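Plerketum Bench Practice Kit
for shared robot workspaces

Supplied by Drevport. Order ref. 592.

If you run an arm with people working beside it, you already have rules. They are probably in a PDF that was last opened in July. The Plerketum kit puts them back on the bench, and we think it's the most useful thing we've made so far!

In the kit
46 laminated rule cards, one rule per card
Floor marking tape and a layout template
Session log, 1,000 lines
Setup guide, 104 pages (spiral bound, so it lies flat)

How it works
Before each session the team picks the cards that apply to the job and signs them into the log. Lies Wouters wrote the cards after years of running teleoperation benches, and it shows – they are short, blunt and lovely to use. "One person on the controller, and they say so out loud" is a favourite of ours.

Hands near the arm
Resetting a task is when people get closest, so this part of the kit has the most cards. The operator stays seated with the controller in hand and a clear view of the gripper. The person at the table says "in" before reaching and "clear" after. No motion between those two words, however small the correction seems.
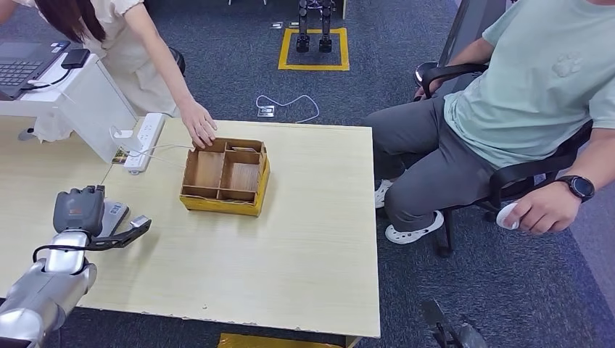 Cables and floor
Keep mains leads out of the arm's reach and off the walking route. Tape the stand position on the floor, so that a nudged base gets spotted at the start of the day. The template has outlines for the Hovetti stands and a blank one for everything else.

Fits with your own risk assessment
The kit sits on top of your assessment and doesn't replace it. Stop functions, speed limits and guarding still have to be set for your own machine. Nathalie Peeters at Van Hecke added eleven local cards to her set, and we liked two of them so much that they're in the next print run.

Blank cards and log refills are sold separately. Guide available in English and Dutch.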